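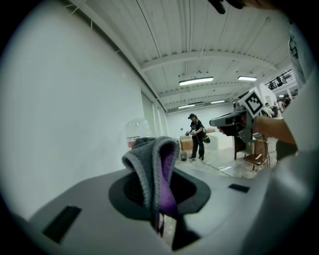

Posted by Notburga Sutter on 27th April in Sistgate Help > Grippers and end tools
866 views

Hand-held gripper won't close fully after a session with cloths

Hello everyone, first post on here after a long time of reading, so please be kind if I've put it in the wrong section. I'm a recent arrival at Hofstetter, where we do a lot of work with hand-held grippers, two to a person, picking up and folding soft things so that the robot arms can be taught to do the same later on. It's pleasant work once your wrists get used to it, and the people are lovely, but I have a fault that is driving me up the wall and I'd be so grateful for some help.

The trouble is with the left gripper of my pair. First thing in the morning it's fine. The jaws meet, the reading on the Protolport screen goes down to 0, and everything is as it should be. Then we start on the cloths, and by the time we've got through a good few of them the jaws still look shut to me but the reading stops at 6 or 7 and won't go any lower. If I squeeze harder it drops for a moment and creeps back up as soon as I relax my hand. The right one doesn't do it at all, or hasn't yet.

The cloth with the grey outside and the purple inside seems to be the worst for it, though I may be blaming it unfairly as it's the one I use most. It's got a fuzzy border and it's thick when it's folded over. We had thin cotton ones before and I don't remember any bother with those.

So far I've restarted the software, swapped the cable over from the other gripper, and run the zeroing routine again with the jaws closed. The zeroing does make the number look right, but then when I open the jaws all the way the top end is wrong instead, so I don't think I've cured anything -- I've only moved it. One of my colleagues suggested giving the jaws a good hard squeeze a few times to "clear it". I did this once, and it made a gritty sort of noise that I didn't care for, so I stopped.

What worries me more than the number is that yesterday it stuck. I had let go of the trigger, the jaws stayed where they were, and I put my finger in to free the cloth without thinking. The jaws snapped open and the edge caught my knuckle. Only a small graze, but it gave me a proper fright and I'd like to know whether I should be using the thing at all.

Has anyone had this, and is it something I can put right myself, or does it need to go back to the workshop at Sanasura? They are very good there but it was June last year when the last one went off, I'm told, and it took 18 days to come home again. Thank you in advance, and sorry this has turned out so long!

mossycable

fluff in the slide. blow it out with an air duster, job done. we get it all the time with towels

Zofia Śliwiński

Hello Notburga, and welcome! You're in the right section, and it's a very well put question, so please don't apologise for the length (you'll see from my own answers that I'm in no position to complain).

To start with the knuckle: yes, please stop using that one for now. A gripper that sticks and then lets go on its own has the spring still pulling while something holds the slide back, and you can't tell from looking at it when it's going to give. Unplug it, put a strip of tape across the handle with "do not use" and your name on it, and tell whoever looks after the kit, even though the graze was a small one. If you ever have cloth caught in the jaws again, hold the trigger as if you were opening them and draw the cloth out from the side by its loose end. Fingers stay out of the gap, always, however silly it seems for such a little thing.

Now the fault. I think mossycable is right that it's fluff, but I would go carefully with the air duster. I did exactly that with my first pair and all I managed was to send the fluff further along the rail and pack it in behind the carriage, where it felted itself into a hard little pad. That was a far worse job to get out. A creeping reading that drops when you squeeze and rises when you relax sounds very much like a pad of that sort, something with a bit of give in it. A faulty sensor usually jumps about or sticks at one value.

What I do these days goes like this. With the cable out, open the jaws as far as they'll go and wedge them there with a block of wood, so that the spring can't catch you. Shine a torch along the slide. You're looking for a grey or coloured line in the corner where the moving part meets the fixed part, and if yours turns out to be purple you'll know which cloth to blame! Lift it out with plastic tweezers, or a wooden cocktail stick if that's what you have to hand. Metal ones scratch the rail. Then wipe along it with a dry lint-free cloth, take the block out gently, and move the jaws through their whole travel with the cable still unplugged. It should feel the same all the way. If there's any grittiness left, go round again.

Please don't oil it. I know it's tempting when something feels rough, but oil and fluff together make a paste, and that really is a workshop job.

Once it moves sweetly, do the zeroing again from scratch, both ends this time, closed and then fully open. The one you did while it was blocked will have taught Protolport that "nearly shut" is shut, so even a perfectly clean gripper will read wrong until that's undone. And I'm sorry to be the bearer of bad news, but whatever you recorded between that zeroing and now will have the wrong jaw width all the way through it. Make a note of which sessions they were and tell the person who sorts the recordings. They'd much rather hear it from you this week than find it out when the arm starts dropping things.

If it still sticks after a clean, then I'm afraid it's off to Sanasura, because the next thing to suspect is the return spring and that's behind a cover we're not meant to open.

Notburga Sutter

Oh, thank you both so much. It was purple! A little roll of it, packed in tight at the back of the slide, and it came out in one piece with the cocktail stick. Moves beautifully now with the cable out. I've left the tape on until the kit person has had a look at the spring, and I've written down the sessions, of which there are more than I'd hoped.

One more thing if you don't mind -- how often do you clean yours, Zofia?

Zofia Śliwiński

Well done you! Every time we change from one kind of cloth to another, and at the end of the day whatever we've been doing. With the fuzzy ones I have a peep at lunchtime as well.

mossycable

fair point about the air duster, might explain ours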